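We use cookies to remember your settings and to count visits. Accept all | Manage choices

In Defense of the Half-Empty Refrigerator

By Malsha Akanda

In the house where I grew up, a full refrigerator was a sign of respect. If a guest opened the door and saw a free shelf, my mother felt ashamed for two days. So we filled it. We put in jam that could live in the cupboard, water in old bottles, onions, even batteries, which my uncle believed would last longer in the cold. When I moved to another country and rented my first room, I continued this habit without thinking about it. I had one shelf in a shared kitchen and I packed it like a suitcase.

Now I hold the opposite opinion, and I want to explain it slowly, as some of my friends still laugh at me for it.

My opinion is this: a refrigerator should be half empty on a normal day, and the fruit should have a place where the eye meets it first. I don't mean the drawer at the bottom. I mean the upper part, at the height of the face, on a flat shelf with nothing in front.

The drawer is the enemy here. I know it was designed with good intentions, and I know that many vegetables are happy in it. But what I put in a drawer, I forget. Last June I emptied mine and wrote down what I found: a soft lemon, half a cucumber, and a peach with a skin like an old glove. I had bought that peach with real pleasure. I remember that I smelled it in the shop. Then I closed a drawer on it, and for me it stopped to exist.

A pomegranate is a good test. It is a fruit that asks for work, and for a plate, and for an old shirt. If it lies behind the yogurt, you will always find a reason to wait until Friday. If it lies alone on a white shelf with the light on it, you begin to think of the knife.

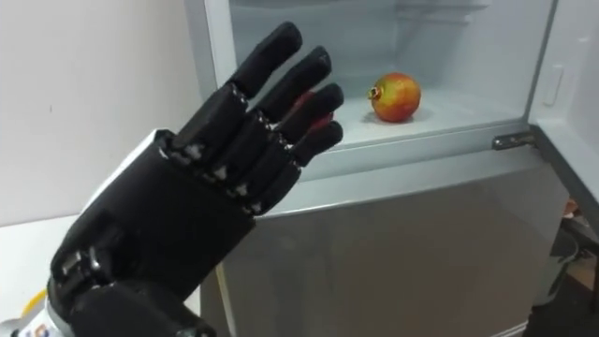 Gunawardena wrote to me after I first said this in the newsletter, and the letter was not gentle. A family of five can't live with an empty shelf, it said, and people who praise empty shelves usually have a shop downstairs. Put the fruit in a bowl on the table and leave the refrigerator to the milk.

I thought about this letter for a long time. The part about the shop is fair. I do have one, it is called Palley, and it stays open until nine in the evening. A person who shops once a week for a big family can't keep the same distances between things as I can. But even in a crowded refrigerator one place can be kept free. I am asking for the width of two hands. In my sister's house there are always teenagers and always leftovers, and she gave the left side of her top shelf to fruit. Nothing else may stand there, not for one hour. The soup complained, if I can say it so, and then it found another level.

About the bowl on the table I agree only in part. In winter I also use one. In summer my kitchen is so warm that a ripe peach changes its mind between breakfast and dinner. I like to leave such fruit outside until it is soft near the stem, and after that move it to the cold, where it waits a few days for me. Before eating I take it out again, perhaps an hour, so the taste comes back. Cold fruit is quiet fruit.

There is also the matter of money. For one month I kept the receipts from Palley and compared them with what I threw away. Before I changed the shelf, I was losing roughly 14 percent of the fruit I paid for. I did the same again with the new order, and the loss was so small that I stopped writing. This is one kitchen and one careful woman, so please don't use it as science.

What I can't measure is the other change. I put things in more slowly now. When I come home with the bag, I don't push everything inside with my knee against the door. I take each piece of fruit in the hand, look for the bruised side, and give it a place. It takes a few minutes. My friends say this is a hobby for lonely people, and maybe they are right, but their drawers are full of brown lettuce. 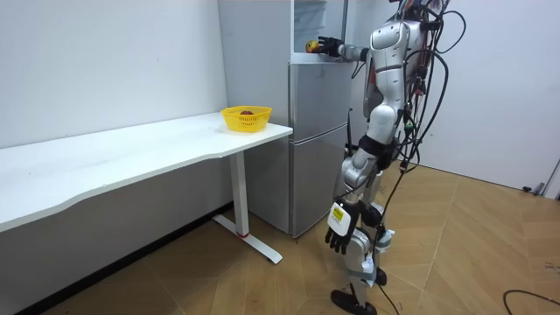
One fruit at a time, at the open upper compartment.

I should admit one weakness in my system. Guests eat the fruit. They open the door to look for milk, they see it, and they ask. In the old days my fruit was safe from everybody, including me. My mother visited in spring and stood before my refrigerator with a sad face, and I could see she was counting the free shelves. She asked if I needed money. Then she took the best pear and ate it over the sink.

Related

Lullik: A Small Grocery List for Slow Cooks
54 Dinners Without an Oven
Why I Gave Away My Feltonari Pan
Letters: The Bread Box Question, Part 2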